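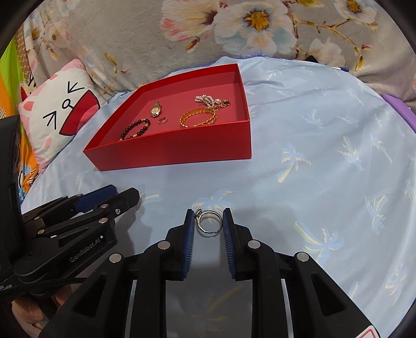
Dernthorpe Household Forum
Section: Storage, Care and Inventory
Thread: Open box or divided tray for a small mixed collection of jewelry

Posted by: linen_press
I am reviewing the way our household stores jewelry and would appreciate the views of members with experience in the matter. The collection is modest: a beaded bracelet, a dress watch on a link band, a cuff bangle, a curb-link chain bracelet, a pearl brooch and a few rings. At present everything is kept in one shallow open box with a flat interior and no compartments. The pieces are taken out on the bed for sorting and returned afterward.

My questions are as follows. Is a single open box acceptable for pieces of such different weight and hardness? Should rings with stones be kept apart from plain ones? Finally, is a bed a suitable place to do the sorting? The budget is 50 dollars, and the dresser drawer will not take anything deep.

Posted by: Brudine_Attic
Members are referred to the storage notes pinned at the top of this section. The general position there is that pearls should be kept apart from metal pieces. Pearls are soft and mark easily, and a heavy cuff in the same box will slide against them each time the drawer is opened. A small cloth pouch is sufficient for the brooch and may be placed in the same drawer.

With respect to the cuff and the chain bracelet, I would not permit one to lie on top of the other for any length of time. In the photograph at the head of the thread the bangle overlaps the chain, and this is the arrangement I would change first.

Posted by: xu_hall_closet
I must respectfully disagree with the previous member in part. The pearls should be moved, and there is no dispute on that point. However, a shallow open box has one considerable advantage: every piece can be seen at a glance. I used a tray with lidded sections for 3 years and regularly forgot what was in it. A missing ring went unnoticed for an entire winter. I have since returned to an open box and have had no losses.

A bright interior is also helpful. Gold shows well against red, and a small plain ring is much easier to find on a flat colored base than in a dark pocket.

Posted by: Brudine_Attic
Visibility is a fair consideration, but it does not require that pieces touch. Strips of felt can be cut to stand upright in a shallow box and will divide it without hiding anything. The cost is minimal and the original box is retained.

Posted by: tallow_and_thread
On the question of the bed: I advise against it, with one qualification. Small rings roll into folds, and a patterned sheet makes them harder to find again. The palm trees on the sheet in the photograph are very pleasant, but I would not wish to search for an earring back among them. The qualification is that a bed is forgiving when something is dropped. A hard table is not, particularly for a watch.

My own practice is to spread a plain hand towel over the bed, work only on the towel, and lift it by the corners when finished. Cushions are moved to a chair first.

Posted by: linen_press
Thank you for the replies so far. The towel is a sensible measure and will be adopted. The cat cushion will be relocated during sorting, although there may be objections from the younger members of the household.

May I ask for further comment on the rings? One has a raised cluster of stones on a silver band. The others are plain.

Posted by: Jovulwood_Trays
A raised cluster can catch on thread and chain links, and it will scratch softer metal if it is allowed to rub. Please store that ring upright in a slotted foam roll, with the stones facing up. Two slots should be left empty on either side if space permits. Handle it by the band when placing it.

Beaded bracelets should be laid flat and in a loose circle. Hanging them from a hook stretches the cord over time.

Posted by: xu_hall_closet
I have no objection to the foam roll. I do object to the empty slots, which in a shallow drawer are a luxury. One is enough.

Posted by: Jovulwood_Trays
One is acceptable for plain rings. I maintain my recommendation for clusters.

Posted by: linen_press
The following has been decided. The box stays, with felt dividers. The brooch goes into a pouch, the cluster ring into a foam roll, and the cuff and chain into separate sections. I will report again in March on whether the dividers have remained standing.

Posted by: tallow_and_thread
Please include the brand of felt when you do. Mine fell over within the week.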